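Small Packs, Big Nuisance: a report on tubes, sachets and little cartons
Design Studies, second-year project
Myroslav Kuzmenko and Tamara Zinchenko
2020-08-02

We started this project wanting to redesign a bathroom drawer. By the second week we had dropped the drawer and were completely hooked on what goes inside it — the skinny packets, the metal-look tubes and the small printed boxes that never stay where you put them. Our question became: what makes a small pack easy to find, pick up and put away again?

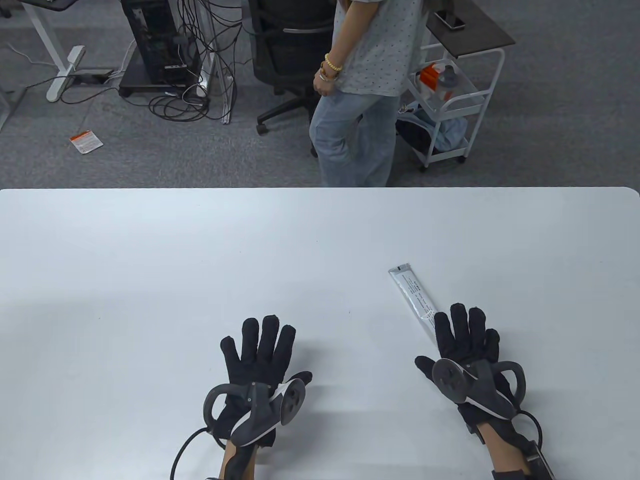
Slim packet, lying flat 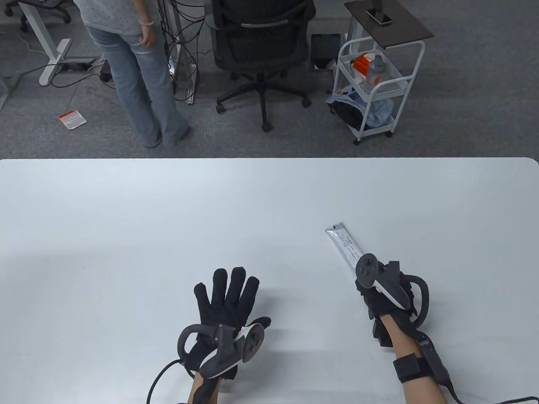
Slim packet, held
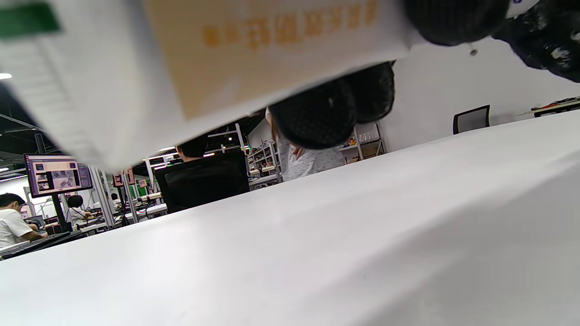
White cardboard box with orange-yellow characters

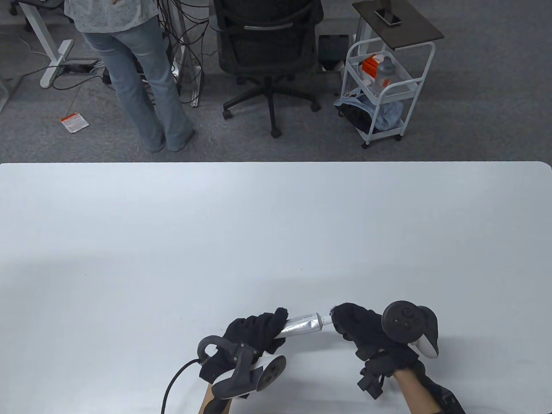 Silver tube, one hand at each end

Flat packs

Anything thin and smooth is a pain to get off a hard surface. You end up sliding it to the edge, or pressing on one end and hoping the other lifts. Tamara's grandmother taught her to fold over a corner of every sachet when it comes home from the shop, and we loved this so much that it went straight into our design notes as the "grandma tab". It costs nothing and it works on seed packets and soup mix too.

The second trouble with flat packs is that they hide under each other. In a shallow tray they form a stack and you only ever see the top one. Standing them on edge in a narrow slot, like cards in a file, was a huge improvement. We could read the top band of each one and flip through them!

Tubes

Tubes are friendlier. They have a fat end and a thin end, so your hand knows which way round it is. They do roll, though, and half-used ones turn into odd shapes that won't share a space with full ones. Myroslav sketched a rack called Chou that holds them cap down at a slight lean. The first version leaned too far and every tube slid out the front. The second is 90 mm deep with a small lip, and we're really happy with it.

Cartons

We argued most about these. Myroslav throws the carton away on day one. Tamara keeps it, as it has the directions on it and often the only print large enough to read. Our compromise, named Lovley (the spelling mistake was on the first drawing and stuck), is a clip that keeps the flattened front panel behind the tube. The colour of the panel turned out to be a great label — you go looking for green or orange long before you read a word.

What we would change

We only looked at packs under 100 mL. Bigger bottles have their own problems and would need a sturdier rack. We'd also like to try the slots in a real household with kids in it, and to test a grey version beside the white one. The next models are due in November, and the flat-pack slot is the one we're building first.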